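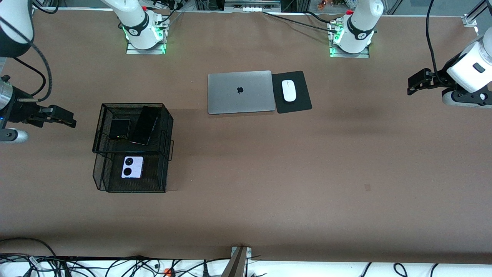 My bedroom door began to rub against the frame at the top corner, on the handle side, and now it needs a push with the shoulder to close. The house is in Mallivham and the door is a heavy old one with three hinges, all Caner. When I lift the handle a little, the door moves up and down, and I can see the top hinge coming away from the jamb. Two of the screws there turn and turn and never get tight. I took the door down yesterday to look at the holes. I did not want to lay it on the brown table, which has a matte top, and I am afraid every scratch from a hinge would show on it. So the door is now on the floor on two blankets. My question is how to repair the holes so that they will hold for some years. I have read about toothpicks, dowels, longer screws and filler, and each page says that the other pages are wrong.

Darius Vasiliu
posting as dariusv, 27 December 2024

oldhinge_mallivham
Posts: 1,449

Dowels. Drill the bad holes out clean to 3/8 inch, put wood glue on a hardwood dowel, tap it in, let it sit overnight, cut it flush, then drill new pilot holes. The new screws go into solid wood and you can forget the thing.

Before you start, check that the top hinge is the only loose one. A heavy door that has been hanging crooked will often work on the middle hinge too.

pennyplane

I don't agree that everybody needs dowels. Toothpicks and glue have held the top hinge on my pantry door through two kitchens. Fill the hole with as many as will go in, snap them off, wait for the glue, drive the same screw back. It costs nothing and you don't need a drill bit that you will use once.

oldhinge_mallivham

A pantry door weighs nothing. He wrote heavy.

pennyplane

He also wrote that two screws are loose, not that the jamb fell down.

gus_on_ladders

Neither of you mentioned the long screw. Take out one of the screws in the top hinge on the jamb side, the one nearest the door stop, and put in a 3 inch screw. It goes through the jamb and the shim space and bites in the stud behind. Then you have the weight of the door on the framing of the house. Do that first and see what is left of the problem.

Drive the last bit by hand. If you use a drill on full power you can pull the whole jamb toward the stud, and then the gap on the handle side becomes too big and the latch does not reach the strike plate.

dariusv

Thank you for so many answers. I checked the other hinges. The middle one is firm, all four screws. The bottom one is also firm, but there is a piece of cardboard behind it, folded two times. Someone painted over the edge of it. Should I take it out?

I also want to ask about the wall beside the door. It has the same beige paint as the hallway, and I do not have any left. If I crack the paint line where the casing meets the wall, I will have to match the color. Maybe somebody knows if this kind of tone is easy to match.
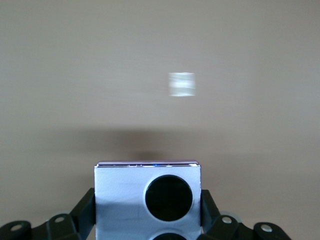

Beige wall, plain, with a bit of bright light on it

pennyplane

You can't match paint from a photo, every screen shows it different. In yours it goes gray at one corner and sandy on the other side, so which one would I tell you? Cut a chip the size of a coin from behind a switch cover and bring it to the paint counter.

But you should not need paint. Nothing in this repair touches the wall. The hinges are on the jamb, and the casing stays where it is.

gus_on_ladders

About the cardboard: leave it. It is a shim. Somebody put it behind the bottom hinge to push the bottom of the door out, which moves the top corner back toward the hinge side or away from it depending on which hinge you do. In your case a shim at the bottom tips the top of the door up and toward the hinges... let me say it better. Shim at the bottom hinge pushes the bottom of the door toward the handle side, and the top handle corner goes up a little. If you have a sagging door that rubs on the side at the top, that is the wrong hinge to pull out and the right hinge to pad.

oldhinge_mallivham

Gus, I read it three times. You mean it lifts the corner only a little, and I would check the gap along the head before I trusted that. If the door rubs at the head and not on the side, the cardboard can make it worse.

Darius, where exactly does it rub? There should be a shiny or dirty mark on the paint.

dariusv

The mark is on the side, on the edge of the door, from the corner and down for the length of my hand. On the top edge there is no mark.

oldhinge_mallivham

Then Gus is right and the cardboard stays.

hyunfan

New here. I have a Hyun hinge on my own door and the screws that came with it were too short and very soft, the heads got damaged with the first turn. Is it normal? I bought a box of 100 Guson screws for the rest of the house and now I have more than I will use in my life.

gus_on_ladders

Short screws in the packet are common with many hinges. Check that the head of the replacement sits flush in the hinge leaf. If the head stands proud, the two leaves touch it when the door closes, the door springs back, and people start planing a door that had nothing wrong with it.

pennyplane

And please, nobody plane anything in winter! Wait until April before you decide that the door is too wide. Mine rubs one part of the year and closes perfectly in the other.

dariusv

It is done, mostly. I used the dowels for the two bad holes (sorry, Penny) and one 3 inch screw in the place that Gus described. I waited one night for the glue. For hanging the door again I put a flat bar under it as a lever and my wife guided the hinge leaves together. The bottom pin went in last and needed some tapping.

The gap on the handle side is now nearly even from top to bottom and the door closes with two fingers. The latch sits a little high in the strike plate, but it catches. I wrote down the order of steps on the laptop, because I have a second door with the same Caner hinges and I will have forgotten everything by then.
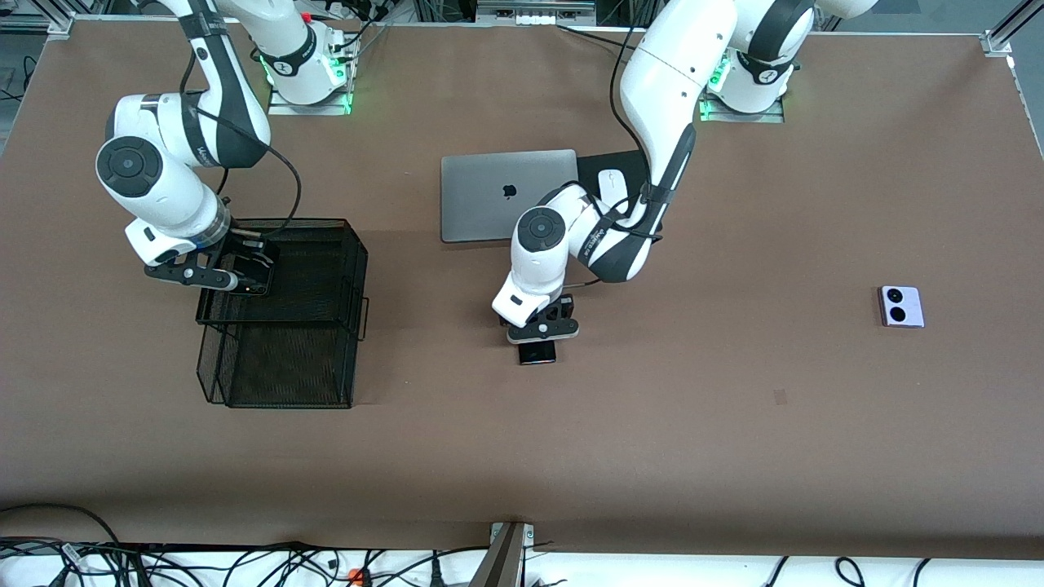 The brown tabletop again, laptop closed, letter tray beside it

oldhinge_mallivham

Good result. If the latch is only a little high, file the opening in the strike plate at the top edge. Don't move the plate, the old screw holes will be too close to the new ones and you are back to dowels.

pennyplane

I forgive the dowels. For the second door try toothpicks and report which one lasts longer.

gus_on_ladders

Give it a week before you file anything. The wood under a new long screw can settle a bit, and you can make a quarter turn on it if the gap opens again.

dariusv

I will wait the week. One more question about the pins: the middle one squeaks now, and before it did not. Is candle wax good for this, or do I need real grease?

oldhinge_mallivham

Wax is fine. Pull the pin, wipe off the old dirt, rub it all around and put it back. Do one pin at a time with the door closed.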